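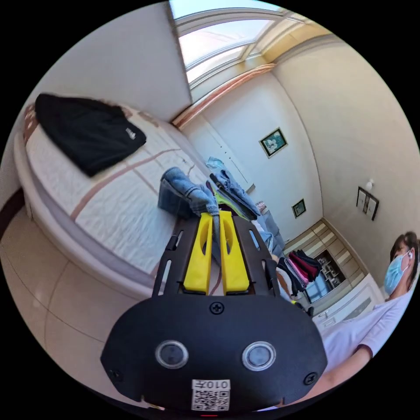
Chamado 209 – Boas práticas de captura com garra manual (roupas)
Aberto por: Milagros Nieto
Atendido por: Abilio Manzano
Projeto: Collado
Situação: aguardando retorno

Descrição do problema

Bom dia, pessoal do suporte! Desculpem desde já o texto comprido. Estamos com episódios de dobra de calça jeans voltando da validação do Brostetard com o aviso "abertura inconsistente", e já não sei se o erro é nosso ou da regra. O guia fala em até 3,000 episódios por lote, e eu queria muito resolver isto antes de fechar o nosso. Reiniciei o programa, refiz a calibração das duas garras e o aviso continua aparecendo.

Resposta de Abilio Manzano

Oi, Milagros, pode escrever comprido à vontade, que ajuda bastante! Olhei os registros com calma e a calibração me parece boa. Minha suspeita é a regra 7, que pede os dedos abertos e parados no começo e no fim de cada episódio – muita gente cumpre o começo e esquece o fim. Peço que vocês façam o seguinte:

1. Antes de gravar, deixem as pilhas já dobradas longe da peça em que vão trabalhar. Empilhar em cima da própria cama está permitido, desde que sobre colcha livre para a próxima dobra.
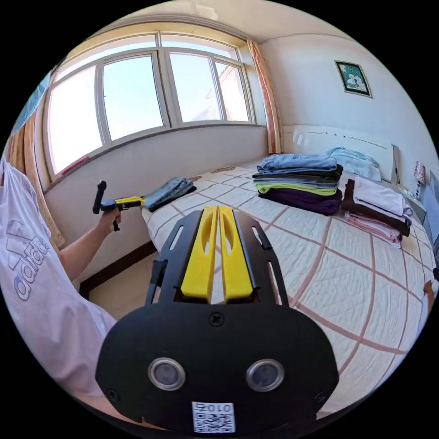 2. Peguem o jeans com as duas garras e só então afastem as mãos, devagar. Se uma soltar no caminho, o episódio deve ser marcado como falha e guardado; por favor, não apaguem.

3. Ao terminar, abram os dedos, recuem um palmo e esperem parados antes de encerrar a gravação.

Resposta de Milagros Nieto

Abilio, muito obrigada pela paciência! O passo 3 explica boa parte, porque aqui a gente encerrava com os dedos ainda fechados (culpa minha, ensinei assim). Fica só uma dúvida – com o jeans suspenso entre as duas garras, a barriga que o tecido faz no meio conta como erro de tensão?

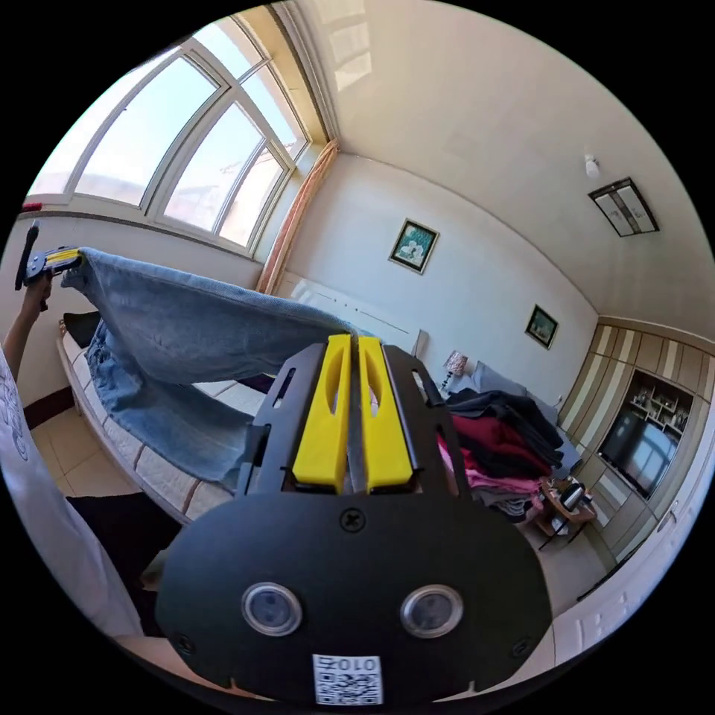

Foto: equipe Collado

Resposta de Abilio Manzano

Não conta, fique tranquila. A norma de tensão vale para toalhas e lençóis; para calças, aceitamos o tecido frouxo, com as pernas caindo sobre a cama. Pedi à Lucía Arrieta que deixe isso mais claro na revisão de setembro do guia, que está mesmo um pouco seco nessa parte. Mandem um lote curto com o final corrigido e eu acompanho a validação daqui. O chamado fica aberto até lá.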